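Pruvero Maple Work Board, Large

Print this page | E-mail this page
Posted in December by Junaid Satti, Imwood Product Information
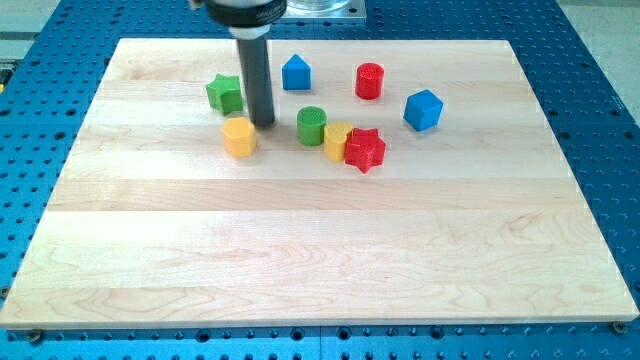
How often should a maple work board be oiled?
Once a month is sufficient for a board in daily use. A board used only on occasion may be oiled when the surface begins to look dull or feels rough to the hand.

The Pruvero Large is a solid maple board intended for kitchens, school craft rooms and small workshops. It is supplied by Imwood to trade and institutional customers and may also be ordered singly. The board is made from full-length planks glued edge to edge, and both faces are sanded and may be used.

Specifications
Length: 48 inches
Stock number: 956
Finish: food-safe mineral oil, applied at the Gornton workshop
Supplied with: one bottle of board oil, care card

Color and grain
Maple varies from plank to plank. Streaks, swirls and small differences in tone are natural to the wood and are not considered faults. Customers ordering several boards for one room should place a single order and state that the boards are to be used together. Imwood will then select from the same batch where stock allows. An exact match to a board purchased earlier cannot be promised.

Care
Wash by hand with warm water and a mild soap, and dry both faces at once. Stand the board on its long edge until fully dry. Do not soak it or place it in a dishwasher. Light stains may be removed with fine sandpaper, working along the grain, after which the sanded area must be oiled again. Boards stored for a long period should be kept away from heaters and outside walls — a steady room temperature is best.

Resurfacing
Boards that are deeply scored may be returned to Gornton for resurfacing. The charge is $59 per board, both faces included, and return carriage is extra. Please allow nine working days from receipt. Boards with open joints are inspected before any work is agreed, and the customer is told of the result in writing.

Warranty
Joints are covered under normal indoor use. The warranty does not extend to boards that have been cut down, drilled or left in standing water. Claims should be sent to Periklis Raptis, Customer Accounts, with proof of purchase and the stock number.

Related items
The Singhal board rack holds the Large and Medium sizes upright and is ordered separately. Replacement oil is available by the bottle or by the case.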